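Vient de paraître : « Les Eaux de Dulell », de Rianne Vanhove

Le troisième roman policier de Rianne Vanhove est arrivé en rayon en January dans sa version néerlandaise, et la traduction française suit chez Platard. On y retrouve Hanne Korka, l'ancienne institutrice devenue greffière au tribunal de Dalen, petite ville de canal où tout le monde connaît l'heure à laquelle le voisin sort ses poubelles.

L'histoire commence par une vente de succession. Un notaire à la retraite, Ambroise Delcourt, est retrouvé mort dans la cave de la maison Dulell, au milieu de caisses d'archives qu'il devait inventorier pour les héritiers. Le médecin de famille signe une mort naturelle. Korka, venue chercher un acte de propriété pour un dossier sans rapport, remarque que le registre de 1762 n'est plus à sa place sur la liste, alors que le notaire l'avait coché la veille.

À partir de là, l'enquête avance par les papiers. Korka n'a aucun pouvoir de police et le livre ne l'oublie jamais : elle consulte, elle recopie, elle pose des questions au guichet, et elle se fait rappeler à l'ordre par son chef de service. Les huit héritiers Dulell ont chacun une version de la dernière soirée du notaire. Deux d'entre eux mentent pour des raisons qui n'ont rien à voir avec le crime, ce qui occupe une bonne partie du milieu du roman.

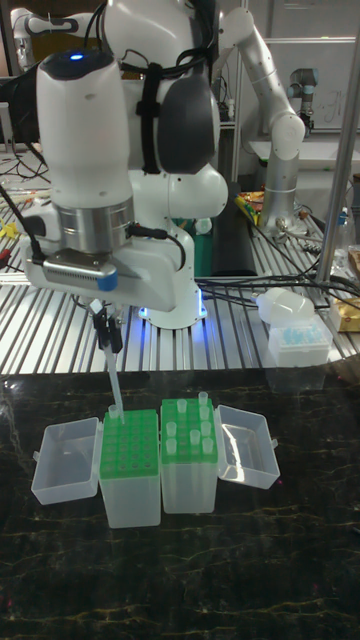
Les lecteurs des deux premiers volumes noteront un changement de rythme. « La Greffière » et « Trois clés pour Dalen » tenaient en une semaine d'action chacun. Cette fois, l'intrigue s'étend sur tout un hiver, avec des chapitres courts datés par le niveau du canal. Le procédé déroute un peu dans les premières pages, puis on s'y habitue. Le niveau de l'eau finit par compter dans la solution, et les indices sont donnés loyalement pour qui veut bien revenir en arrière.

Le personnage du sergent Maes prend plus de place. Il était surtout, jusqu'ici, l'homme qui arrivait trop tard avec son carnet. On apprend pourquoi il a quitté la ville voisine, et sa relation avec Korka change de nature sans que l'auteure en fasse une romance. La sœur de Korka, en revanche, disparaît presque du récit après le chapitre 8, et c'est dommage pour ceux qui aimaient leurs disputes au téléphone.

Côté réserves, la révélation finale passe par une longue lecture de lettres qui aurait gagné à être coupée. On devine aussi assez tôt qui a déplacé le registre, même si l'on ne sait pas encore dans quel but. La traduction est soignée. Elle garde quelques mots de dialecte, expliqués par le contexte et jamais par des notes de bas de page.

Faut-il avoir lu les précédents ? Pour l'enquête, non. Pour comprendre la rancune du chef de service, il vaut mieux connaître au moins « Trois clés pour Dalen », qui raconte l'affaire du coffre et à laquelle il est fait allusion plusieurs fois. Les deux titres sont disponibles en poche.

Platard annonce un tirage de tête de 2180 exemplaires numérotés, avec un plan dépliant de Dalen et de ses écluses. Le plan est utile à la lecture, et l'édition courante le reprend en plus petit à la fin du volume. La version numérique l'a aussi, mais il est difficile à lire sur une liseuse.

Nous en avons reçu presque 80 exemplaires à la librairie, éditions courante et numérotée confondues. Les personnes qui avaient réservé peuvent passer les prendre à la caisse, en donnant le nom utilisé lors de la commande. Les réservations sont gardées trois semaines, puis remises en rayon.

Le club de lecture polar prendra « Les Eaux de Dulell » comme prochain titre. La séance débute à 19 heures, dans la salle du fond, et il est demandé d'avoir terminé le livre, la fin étant discutée dès l'ouverture. Inscription au comptoir ou en réponse à cette lettre.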